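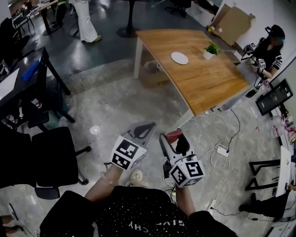

Week 4 is my favourite week of the whole module, and it is all about tables! Specifically, it is about what sits on a table, how much room it takes up, and how much is left over for the people who want to use it. We tend to think of a tabletop as a flat area with a length and a width, and then we wonder why a perfectly generous desk feels cramped by lunchtime. Take the rectangular one with the plank-grain top and the white legs: a round white plate, a small green plant in a white pot near the far edge, and already there is a decision to make about where the next thing goes. Put a plate down and you have claimed the circle it stands on, plus the space your elbows need, plus the bit of air over it that you lean across.

These notes go with the session and replace the old sheet, so please bin the old one if you still have it.

Terms we will use

Footprint: the area an object covers where it touches the surface. A plant pot has a small footprint, but its leaves may spread well past it.

Reach: how far a person can get a hand without shifting their feet or leaning on the edge. Measure it on yourself before Part B. Farah Harahap has kindly marked up a tape for anyone who wants to borrow one.

Clearance: the gap you need around an object to pick it up, put it down or wipe beneath it. This is the one everybody forgets, me included.

Anchor: an object that stays put through the day while other things come and go. Plants are very often anchors. So are lamps, pen pots and (alas) unopened post.

Visitor: anything that arrives, gets used and leaves again. Plates, mugs, parcels, laptops.

Why the far edge matters

Once you begin looking you will see it everywhere — people push their anchors to the far edge and keep the near edge for visitors. It makes good sense if one person sits on one side. On a shared table, though, my far edge is your near edge, and my nicely tucked-away plant is sitting exactly where you want your dinner. Kerubo Biwott brought this up last year with a lovely sketch of two people politely sliding the same pot back and forth, and I have used it in every group since.

Angle comes into it too. A table set square to the wall gives you two easy sides and one awkward one. Turn it on the diagonal and you get walking room at the corners, but you lose that tidy strip along the wall where boxes and drawers like to live. Try both in the studio. It's great fun and you will feel the difference in your feet before you can put it into words.

Part A: paper exercise (20 minutes)

Draw a tabletop 2000 mm long on the squared paper. Choose your own width and write it in the corner. Add one anchor and one visitor. Shade the footprint of each in pencil, then draw the clearance as a dotted line. Where two dotted lines cross, write down what would have to move first.

Then add a second person on the opposite side and draw their reach, allowing 400 mm for the part they can use without stretching. Does your anchor still look well placed? Most people rub theirs out at this point. Leave the first position faintly visible so that we can talk about it.

Part B: in pairs (15 minutes)

Lay a real table for two different jobs: first a meal, then a spell of writing. Use the same anchor for both. One of you places things, the other stands across the table and keeps quiet, then you swap. Note anything you moved twice.

Sheldon Sutherland will be going round with spare plates. Please carry them with both hands and put them back in the crate by the door.

Reading and follow-up

The Nzioka handout on shared surfaces, first half only. The Hurness chapter is longer and rather wonderful on kitchen tables, so dip in if you have an evening free.

Bring your Part A drawing to the February session, where Beatrice Bakilana will be taking us on to shelves. Questions before then to Gitau Rweyemamu, please.

Notes revised 2018-12-18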